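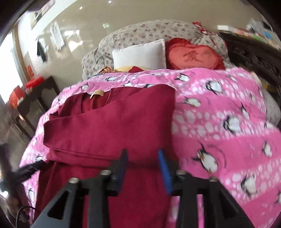
Lungate winter bedding and clothing drive opens in Esdale

October 2025

Households in Esdale can now hand in spare comforters, pillows and folded winter clothing at the Lungate hall on Fedoruk Street. The drive runs for 14 days and is open to anyone in town.

Last winter's drive brought in 194 items. Organizers hope to pass 200 this time, with children's bedding at the top of the list — printed comforters, like the pink one with penguins on it, are usually the first to be picked.

Sweaters and shirts should be washed, dried and folded with the collar facing up, so the size label can be read without opening the stack. The burgundy garment on the bed is folded with its small tan tag near the neckline.

Pillows of any shape are welcome, including hearts and others with ruffled edges. Electric blankets and mattresses can't be taken.

Each household may bring up to 3 bags. Bags should be tied and marked "adult" or "child" on the outside. Bedding and clothing go in separate bags.

Items will be sorted at the hall and sent on to families in Esdale and Tumon. A smaller collection in June took summer sheets only, and any winter bedding turned away then can be brought back now.

The hall is open from noon until early evening. Parking is at the rear, off the Tumon road.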